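Living With Large Patterns
Speaker notes, Wistholm Decorative Arts Evening, January 22, 2024

Opening. Wait for the chairs to stop scraping. Say thank you to Yolanda for the introduction, whatever she has said in it. Last time she told the room I was a plasterer.

Start with the hallway. When I bought my house the hall was papered in a brown trellis with what I took to be artichokes. I spent a fortnight taking it off, found a worse paper underneath, and underneath that a third one I rather liked and had by then ruined with the steamer. Pause for sympathy. If none comes, move on.

The question for tonight is why people are frightened of a big pattern. They will happily buy a sofa the size of a rowing boat, but show them a leaf longer than their forearm and they ask if it comes in cream. I worked on the sample desk at Rusimico for long enough to watch this happen most mornings. The order book for my last year there had 1,827 rolls of plain or nearly plain against 726 of anything you could call a pattern, and plenty of those went into downstairs loos.

On loos: the downstairs loo is where the British keep their courage. Parrots, tigers, maps of places they went once. Then you come out and the rest of the house is the colour of porridge. (Gentle here. Some of them will have done it. I have done it.)

Scale. People believe small room, small pattern. I believed it too until I papered a box room in tiny sprigs and felt for two years as if I were living inside a pillowcase. A small print repeats so often that your eye never gets a rest from it. A large one may only get through its business a couple of times on a wall, and you read it more like a drawing. Hold up the sprig sample, then the Piltulari. Don't lean the Piltulari against the lectern, it slides.

Colour. Take this slowly, it's where the hands go up. A loud paper in two colours is far easier to live with than a polite one in nine. With nine you will be matching cushions until you die. With two you have already had the argument and can get on with buying a lamp.
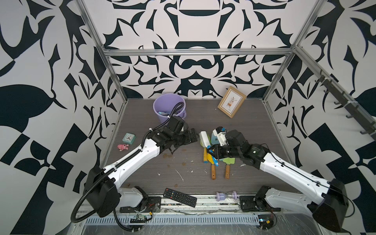

Black and white is the hardest sell of the lot and the one I'd defend longest. It has no undertone to go wrong, it doesn't turn green under a cheap bulb, and it gets on with any wood you own. Scrolls and leaves suit it best, I think, as the curves take the chill off, and you can see how much they do for walls like those when there's only a dark grey wood-grain floor to set them off. Try the same floor with a black and white check and you have a chip shop. Plain greys underfoot, curves on the wall, and stop there. Leave the rug in the shop.

Scrollwork, short history, keep it SHORT. Leaves on walls and buildings go back a very long way, and the acanthus has been drawn by so many people who had never met one that it hardly matters what the plant looks like. I grew one to check. It is enormous, it is prickly, and it killed a perfectly good peony. Carvers passed it to plasterers, plasterers to printers, and everybody added a curl of their own. If anyone asks a question about dates, say we'll come back to it, and then don't.

Repeat and drop. Use the paper strips here. Straight match first, then half drop. Explain that in a half drop the design steps down as it goes along the wall, which hides the seams nicely and eats paper. Tell them to order more than the sum on the back of the envelope says. Khôi Thái, who hung most of our show panels, used to add a whole roll for any room with a chimney breast and another if the customer was standing there watching.

The Cuervo dining room. A couple wanted a big black leaf on all the walls, lost their nerve, and did one wall only. I am not against the feature wall, exactly. It's just that it always looks as though the money ran out. They rang in February and did the other three. They still don't speak to me about the cost, though they do speak to me.

Practical bits, quick:
Pin a full-height length up for 5 days before you decide. An A4 sample tells you nothing.
Look at it in the evening, with your own bulbs.
Start at the spot you see first from the door and let the mess finish in a corner.
Keep the offcuts. About 300 millimetres of spare will save a wall when somebody opens a bottle near it.
Plumb line. Old houses lean, and stripes will tell on them. Large scrolls keep the secret.

Questions. Somebody will ask about borders. Be kind about borders. Somebody else will ask if you can paint over woodchip, and the answer is yes, people have been doing it for fifty years, which is how it got so thick.

Hand round the sample books at the tea table, and get them back. The green one has gone home with somebody twice.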